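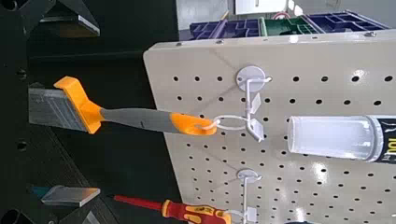
Areeba Cheema preguntó, al leer el informe anterior, por qué las visitas de diagnóstico iban tan por delante de las obras y si eso no dejaba a muchas familias esperando con una promesa en la mano. La pregunta es justa y condiciona buena parte de lo que sigue.

Programa de arreglos en viviendas de personas mayores, barrio de Cunau
Informe de avance para la Fundación Tuder
29/01/2026

Situación general

El convenio prevé intervenir en 25 viviendas. Hay 15 terminadas y con el acta firmada por el residente. Otras cuatro están en obra, todas en la parte alta del barrio, y el resto tiene el diagnóstico hecho y espera turno. Las visitas se adelantaron a propósito en otoño para poder pedir el material de una vez. El pedido salió mejor de precio, pero la espera se alargó más de lo que habíamos dicho a las familias. Desde ahora avisamos por teléfono cuando cambia la fecha prevista.

Los trabajos más repetidos siguen siendo el sellado de ventanas, los pasamanos en escaleras interiores y el cambio de bañera por plato de ducha. Este último es el que más se desvía del presupuesto – los desagües antiguos casi nunca están donde indica el plano. 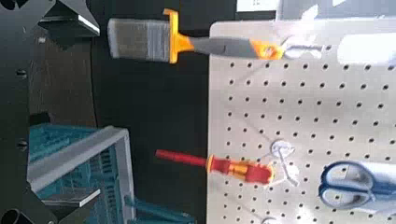
En dos viviendas hubo que parar por humedades que venían del piso superior. No tiene sentido pintar ni sellar hasta que la comunidad repare la bajante, así que se ha dejado constancia por escrito y se ha pasado el aviso al administrador de las fincas. Una de las comunidades ya ha aprobado la derrama. De la otra no tenemos respuesta.

Compras y proveedores

Pinheiro entregó los perfiles y las juntas en plazo. Los pasamanos llegaron con un soporte distinto del pedido y se devolvieron; la reposición fue sin coste, aunque nos obligó a reordenar el calendario de obra. La factura rectificada va en el anexo económico.

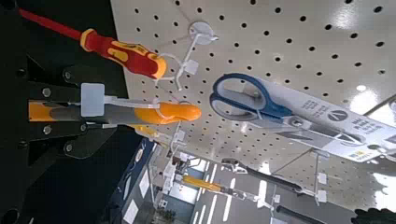 Los arreglos pequeños que surgen durante la visita se resuelven en el momento, siempre que no afecten al cuadro eléctrico. Apretar una bisagra, cambiar un tirador o fijar una regleta no justifica una segunda cita. Emiliano Carrillo propone que cada pareja de visita lleve una bolsa corta, con un destornillador de vástago largo y aislado, como el rojo y amarillo, y otro de uso general, como el naranja y gris. El gasto cabe en la partida de material menudo y no pedimos ampliación.

Lo que sí queda fuera de la visita es todo lo relacionado con gas. Esos avisos se derivan a un instalador autorizado y figuran aparte en el listado.

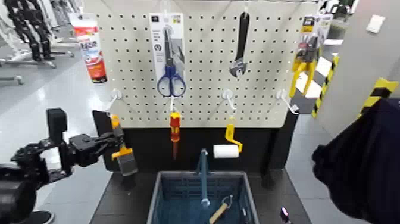
La coordinación con los servicios sociales de Naltville ha mejorado. Nos llegan los expedientes con el teléfono de un familiar y con una nota sobre movilidad, dos datos que antes había que averiguar en la puerta. Sigue pendiente acordar qué hacer cuando el residente ingresa en una residencia a mitad de la obra. Nuestra propuesta es terminar lo empezado y no abrir partidas nuevas.

Previsión

Esperamos cerrar las obras en curso antes de empezar con el siguiente grupo, que irá por orden de diagnóstico salvo informe médico – el criterio se ha comunicado ya a las familias. La última vivienda debería entregarse en abril. Solicitamos a la Fundación que nos confirme si el remanente de transporte puede pasarse a fontanería, ya que el traspaso debe estar autorizado antes de encargar los platos de ducha que faltan.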